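Subject: Re: [cell-users] Insertion faults at Ellville - closed?
Date: Oct 14, 2020
From: Kedness test bench

I don't think this is closed, and I'd ask that it not be marked that way yet.

The Mirnavwood desk wrote:
> We went through the logs from the Ellville cell. Out of 2000 insertions
> there were 38 force-limit stops, all on the blue block. After the
> Eskildsen update the cell ran 239 cycles with no stop. We consider the
> cause to be the old force threshold and propose closing the ticket.

Two problems with that. First, the update raised the threshold. If you tell the arm to push harder before it complains, of course it complains less. That says nothing about whether the block is going in straight. I asked in June what the new limit was measured against and I'm still waiting for an answer.

Second, the stops were never what worried me. What worried me was the one cycle where the cell reported "seated" and the block came out in my hand when I lifted the plate. There's no stop in the log for that one, so it isn't in your 38. How many more like it are in the 2000? We can't tell, and neither can you, unless somebody pulls on them.

I ran 90 cycles here yesterday on the old threshold with the approach slowed down. Two stops, both at first contact with the receptacle. To me that smells like alignment - either the grip on the block or the way the plate is fixed. I can't prove it from 90 cycles and I won't pretend to.
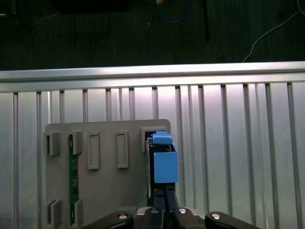

Blue block in the fingers, cap at the gray bracket, wrist camera view.

Before anyone closes the ticket I'd like three things from Mirnavwood: the old and new limits in writing, a pull check on every block for one full run, and the raw force traces for the cycles that passed. The summary plot is no use to me.

Until then we're staying on the old version at Kedness. I'd also keep hands out of the cell during retries - it backs off and pushes again with no pause, and a higher limit doesn't make that any safer.

--
Kedness test bench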